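Endby Clothing Words

A word list for the names of clothes, cloth and the care of both, as used in and near Endby. Version 2.

What is in it

The list has 1,000 entries. Each entry is one word or short phrase with its meaning, its part of speech, the sense it belongs to and the source it was taken from. Of these, 142 are words that do not appear in the general dictionary we checked against, or appear there only with a different meaning. They are marked "local" in the status column.

The entries cover garments, parts of garments, kinds of cloth, sewing, washing, drying, folding, mending and storing. Shoes and jewellery are left out. Hats are in. Words for household linen are in if the same word is also used for clothes, so "airing" is there and "valance" is not.

Files

words.csv: the list itself, one sense per line
sources.csv: the source codes and what they stand for
variants.csv: other spellings, linked to the main spelling
notes.txt: longer notes on words that needed more room
CHANGES.txt: what differs from version 1

All files are UTF-8 with a comma as the separator. Meanings that contain a comma are in double quotes. Line endings are Unix style. If you open words.csv in a spreadsheet, set every column to text first, or the source codes lose their leading zeros.

Columns in words.csv

id: a fixed number, never reused
word: the main spelling, lower case unless it is a name
pos: n, v, adj or phr
meaning: written in everyday English
group: garment, part, cloth, sewing, washing, drying, folding, mending or storing
status: general, local or doubtful
source: one or more codes, separated by a semicolon

Where a word has more than one sense, each sense has its own line and its own id. "Press" has one line as a verb under washing and another as a noun under storing, where it means a cupboard. 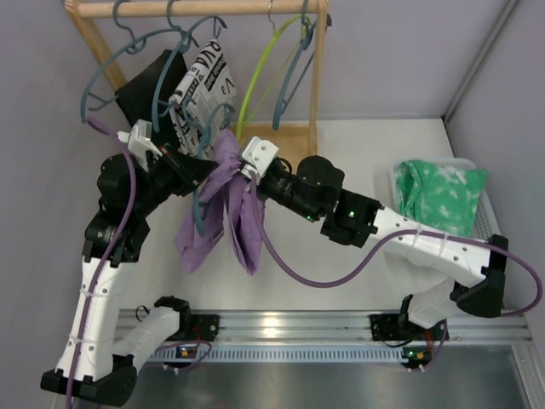
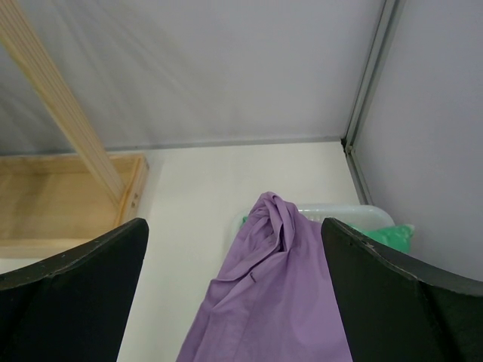 Purple cloth in both.

ENDBY, May

Work on version 2 is finished and the files are frozen. Corrections sent from now on will be kept for the next version. The ids will stay as they are, so anything built on this version can be matched to a later one.

Where the words came from

Most of the list comes from written sources: shop ledgers, sewing patterns, laundry price lists and a run of letters lent by the Oyelaran family. The rest was taken down in conversation. Theerawat Limsakul collected the spoken words and wrote the first meanings. Hideaki Takeda checked them against the written sources and set the groups.

The Storna pattern books supplied most of the sewing terms. Two of the books have no title page, so their entries carry the code 000 until we know which printing they belong to.

Known problems

Washing words are better covered than mending words. The price lists are long and the mending notes are short.

The line between "cloth" and "garment" is not always firm. "Shawl" is a garment here, "wrap" is both.

Spellings from the letters have been kept in variants.csv even where they look like slips. We could not always tell a slip from a habit.

Entries marked "doubtful" have a single source and a meaning we worked out from context. Leave them out if you need a clean list.

There is no sound data and no guide to how the words are said.

Using the list

You may copy, change and share the files, including for paid work, as long as you name the list and its version. The letters are not part of the release. Please do not ask the family for them.

The Zekine script that made the files is kept separately and is not needed to read them.

Corrections

Send the id, the column and the new text. For a new word, send a source as well. A remembered conversation is fine as a source if you say where you heard it and in what decade.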